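Chapter 7

The Arm on the Packing Bench: Who Does the Work That Is Left?

After reading this chapter you should be able to:

explain the difference between replacing a job and replacing a task
list the kinds of work that appear when a machine is brought in
question a claim about time saved, and say what you would need to know before believing it

Opening case: Trinerdale

Trinerdale packs spare parts for garden machinery. The parts come in loose, are checked against an order, bagged and boxed. When the firm decided to put a robot arm on one of its packing benches, there were 16 people on the day shift in the packing hall. The supplier, Ravau, told the managers that the arm would take over "the dull part of the job". The managers told the staff the same thing, in the same words, at a meeting in May.

We should be careful with that phrase. It was chosen by people who did not do the job. When the packers were asked later which part of the day they found dull, few of them named picking up parts. They named waiting for labels, and they named the second half of the afternoon. The arm did nothing for either.

What the arm did do was lift items from the bench and place them in a tray. On a good day it did this steadily and without complaint, and it would be unfair to say otherwise. The trouble lay in what had to be true before it could begin. Items had to be spread out. Bags had to lie so that the arm could get hold of them, and anything it could not manage had to be taken away and packed by hand. None of this had been anyone's task before, for the simple reason that a packer reaching into a heap sorts it without thinking.
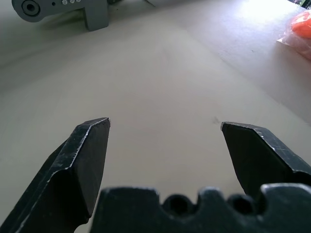 Bartosz Bednarek had packed at Trinerdale for nearly 20 years when he was moved to the bench with the arm. His new title was "cell operator". His pay stayed where it was. In the first weeks he kept a notebook, against the advice of his line manager, and wrote down each time he had to step in. The entries are short: "bag slipped", "two together", "stopped, don't know why". He was never asked to hand the notebook over, and the monthly report on the project, which counted only trays filled, has no place where its contents could have gone.

This is a common pattern, and you will meet it again in the case of Jindmont later in the chapter. A machine is measured by what it finishes. The person beside it is measured by the same number, so the help that person gives becomes invisible. If the tray count rises, the arm is said to have done well. If it falls, people start to ask what the operator was doing.

Tasks, jobs and the bits in between

Much public talk about automation treats a job as a bundle of tasks which can be untied. Take out the tasks a machine can do, the argument runs, and leave the worker with the rest, which will be more interesting. Zawadzka, whose study of small warehouses we use throughout this part of the book, calls this "the sorting story". She does not say it is always false. She says it is nearly always told before the sorting has been done.

Her objection can be put plainly. Tasks lean on one another. A packer who handles every part also notices a cracked casing, or a batch that feels lighter than the last. Nobody wrote "notice cracked casings" in the job description. Take the handling away and the noticing goes with it – and it may be some time before a customer points this out.

There is also the matter of pace. Before the change, packers at Trinerdale could work fast for an hour and ease off to talk, provided the orders went out. The arm keeps its own pace. The operator's rest comes when the machine is running well, but he has to stay and watch it, and watching is a tiring way to do nothing.

What the firm said

Trinerdale reviewed the project and judged it a success. The review ran to 2 pages. It did not mention breaks, injuries or mood, and it compared the arm's best week with an ordinary week of hand packing. The managers may have been right all the same. A firm can reach a sound decision on poor evidence. Our point is that no reader of those pages could tell.

Before you read on

Think of a workplace you know well. Choose one task there which people often say a machine could do. Write down what has to happen just before that task and just after it, and who does those things now. Keep your notes, as you will need them for the exercise on Jindmont in section 7.2.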